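Laundry, by Subscription: A Talk With the Person Who Sells It
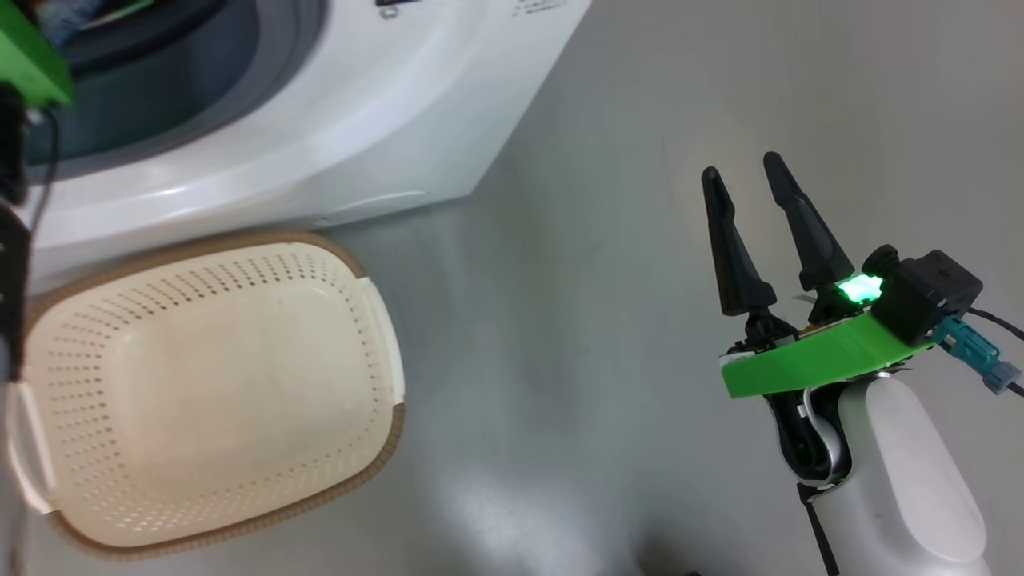 Skillstead rents chores. You supply the two-armed robot, they supply the know-how, one household task at a time, and the first one out of beta is laundry. I spent an afternoon at the company's workshop in Levthorpe with its head of product, who agreed to talk on the condition that I not print a name. "My mother thinks I'm in banking," the head of product said.

The laundry pack covers opening a front-loader, emptying it into a basket and closing the door again. Folding is a separate pack, and it isn't ready. I asked when it would be. "December," came the answer, followed by a look out the window. I asked which December and was offered more coffee.

What you get for your money is a download, a pair of wrist camera mounts and a setup guide of 16 pages. The mounts are bright green, and I wondered whether that was a safety decision. "We had a lot of green," I was told.

The cameras matter more than the color. With one on each wrist, the arms can look into the drum from close up, where a camera on the head mostly sees its own elbows. "A sock stuck to the top of a drum is invisible from above. People know this. They've been losing socks that way for years. We wanted the arm to go in and look."

The software was trained on 1174 unloadings, most of them done by staff steering the arms by hand. I asked what that does to a person. "You go home and you can't face your own washer. I've worn the same sweater all week." It was a nice sweater.

Fedov, the nearest competitor, sells a single pack that claims to do the whole laundry room. Skillstead's people have tried it, naturally. "It's ambitious," the head of product said, in the voice people use for a nephew's band. Aebischer, which makes the arms most Skillstead customers own, has stayed out of chores altogether and seems to be sleeping fine.

Then there is speed. A full load takes the robot seven minutes to move into the basket. I can do it in less than one, and I said so. "Sure. Do you?" I let that go.

Fitted sheets remain a problem. So do bras, and anything with a drawstring. The pack handles these by stopping and sending a message to your phone, and the message reads "Please assist." Early testers found this a little needy, so the next version will wait until it has four items to complain about and send them together.

I asked who the customer is, given that the robot costs more than a great many years of laundry service. "People with bad backs, eventually. Right now, people with robots." And does the head of product have one at home? "Where would I put it? I've got a laundry basket there."

Skillstead, Levthorpe. Contact | Press | Returns | © Skillstead, all rights reserved | Back to top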